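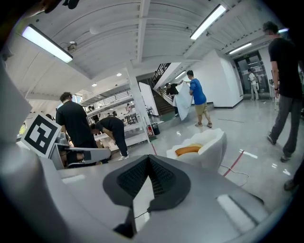
4. Folding and Storing the Dust Sheet

4.1 Scope

This section covers folding the Pokilov furniture sheet after use, returning it to its storage bag, and putting the seating back in place. It applies to the large and extra-large sheets. The small sheet can be folded by one person and is covered in Section 5.

Read Section 3 (Removing the Sheet from Furniture) first. The steps below start with the sheet already off the furniture and the heavy dust shaken out of doors.

4.2 Before You Start

Two people are needed. One person can fold a large sheet on a clean bed or table, but the edges will not line up well and the finished bundle may not fit the bag.

You will need:

Storage bag (supplied)
Two closure straps (supplied)
Lint brush or dry cloth
Low-tack floor tape, if you want to mark chair positions

Choose a clear area of floor at least as long as the sheet. In most homes this is the middle of the living room or the space at the foot of the stairs. Move side tables and floor lamps out of the way. Armchairs can stay where they are if there is room to walk past them on both sides.

CAUTION: Do not fold the sheet while standing on a staircase. The person nearest the stairs should stand on the floor with both feet, clear of the bottom step, and should not walk backward toward it.

CAUTION: Smooth floors are slippery when the sheet is lying on them. Do not step on the fabric. Wear shoes with a rubber sole. Socks are not suitable.

CAUTION: Power cables left across the floor can catch a foot or the hem of the sheet. Unplug and coil them, or route them along the wall before you begin.

4.3 Checking the Sheet

1. Look over both faces of the sheet for stains, tears, and damp areas.
2. Brush off hair and lint.
3. If any part is damp, hang the sheet until it is fully dry. Do not fold it. Damp fabric will mark along the fold lines and may develop mildew in the bag.
4. Find the care label. It is sewn into one corner and is used as the reference corner in the steps that follow.

Note: The hem on the label side is double stitched. If the label has been removed, use the double-stitched hem to find the correct side.

4.4 First Fold (Two People)

The person at the label end is Person A. The other is Person B.

1. Person A takes the label corner in the left hand and the next corner along the short edge in the right hand.
2. Person B takes the two opposite corners.
3. Both step back until the sheet is off the floor. It will hang in a deep curve between you. A small amount of sag is normal and does not affect the fold.
4. Shake the sheet twice, gently, to release creases.
5. Each person brings the right hand to the left hand. Person A and Person B are facing each other, so agree on which side of the room the folded edge will fall before moving. If you go in opposite directions the sheet will twist.
6. Slide the free hand down to the fold and pull it snug.
7. Check that the long edges meet. A mismatch of up to 1 inch is acceptable. Correct anything larger now, as it will grow with each fold.

Note: If the sheet keeps touching the floor, take up the slack by gripping farther in from the corners. Do not lift your arms above shoulder height for long periods.

4.5 Second and Third Folds

1. Repeat steps 5 through 7 of Section 4.4 to fold the sheet lengthwise again. The sheet is now one quarter of its full width.
2. Person B walks toward Person A and hands over the corners.
3. Person B picks up the new fold at the bottom and brings it to waist height.
4. Person B walks the fold up to Person A once more.
5. Lay the bundle on a clean, flat surface with the label facing up.

4.6 Bagging

1. Press the bundle from the center outward with flat hands to push out air.
2. Fold the bundle in thirds, with the label on the outside.
3. Fit one strap 10 inches from each end. Do not overtighten. The fabric should not bulge at the strap.
4. Slide the bundle into the bag, folded edge first.
5. Close the zipper and fill in the tag with the month of storage, for example "February."

CAUTION: Bend at the knees when working near the floor. The extra-large sheet with its bag weighs 20 pounds.

4.7 Returning the Seating

1. Wipe the floor where the chair will stand.
2. Lift the chair into position. Do not drag it. Rounded and shell-back chairs should be lifted from under the seat and not by the upper rim of the back.
3. If you marked the position with tape, line up the front of the base with the tape, then peel the tape away slowly at a low angle.
4. Shake out loose cushions separately and place them on the seat last.

Note: Colored cushions may leave dye on a white sheet if stored together. Do not put cushions in the storage bag.

4.8 Problems and Remedies

Sheet twists during first fold: Lower it, release one end, and start again from Section 4.4, step 1.
Bundle too thick for bag: Air is trapped in the folds. Open to the last fold and press again.
Edges do not meet: Check that both people are holding hem corners and not a point along the hem.
Sharp creases after storage: Hang for one night before use. Do not iron the coated side.

4.9 Replacement Parts

Storage bag, large: Part 113
Closure straps, pair: Part 2144

Continue to Section 5 for the small sheet.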